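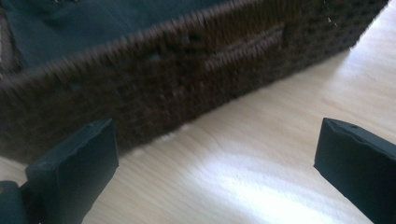

Stakum Open Afternoon, August

Stakum opened its handling workshop to visitors for one afternoon in August. Doors were open from 1 p.m. to 5 p.m. and 66 people signed in at the front desk. The program was split between the tabletop sessions, where a person works a hand-held gripper through everyday jobs, and a short talk upstairs on how the recordings are used.

Babak Ghorbani ran the tabletop sessions. Nneka Okonkwo gave the talk and took most of the questions. Visitors came from Eltiter and Wisley, along with a class from the Tijani evening program and people from the neighborhood who had seen the notice.

Tabletop session: baskets
Woven baskets are harder to handle than they look. The sides give a little, the rim is uneven, and the slot handle is only easy to use if the fingers come in at the right angle. Babak asked people to think about where they would put their own hand first. Most said the handle. A few said the rim.

Tabletop session: cloth
Cloth took up the largest part of the afternoon. It has no fixed shape, so the operator has to pick a spot, close the fingers and see what comes along with it. A thick fabric bunches between the pads and the rest follows in folds. A thin one can slip out, or come up two layers at a time.
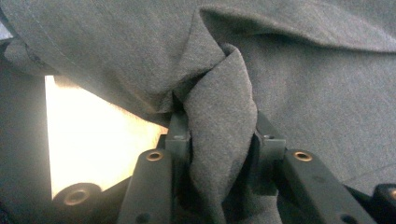 Seams are a separate problem. A seam is stiffer than the cloth on either side of it, and a fold that runs across one behaves differently from a fold in plain material. Babak's advice was to go in slowly and keep the fingers square to the cloth. He also said that new operators nearly always squeeze too early.

Trying it out
Visitors were invited to take a turn after each session. The line got long by three o'clock, so turns were cut to two minutes. One of the Tijani students folded a dish towel in thirds on her first go and got a round of applause. The man after her spent his two minutes on one corner of a pillowcase and asked if he could go to the back of the line. He could, and did.

The tool
Several people asked about weight. The gripper is light enough to use for a full session, but operators take a break after 200 grasps. The finger pads wear at the edges and are checked at the start of every week. Pads with nicks stay in use as long as they close evenly.

The talk
Nneka's talk ran a little over the half hour. She explained that the workshop aims for 3000 recordings on soft goods before it moves on to kitchen items, and that 300 of them will be set aside for testing and never used in training. She showed a few failed attempts as well as good ones, and said the failed ones are kept and labeled.

The first question was whether a robot will be doing the laundry soon. Nneka said she still does hers by hand. A visitor from Wisley wanted to know if left-handed operators make a difference to the recordings. They do, and the workshop would like more of them. Someone from Eltiter asked about wet cloth, which is not on the plan yet.

Coffee and sandwiches were served in the hallway until closing. Thanks to everyone who came, and to Eltiter for lending the extra chairs.

A gray umbrella and a pair of reading glasses were left in the upstairs room. Both are at the front desk.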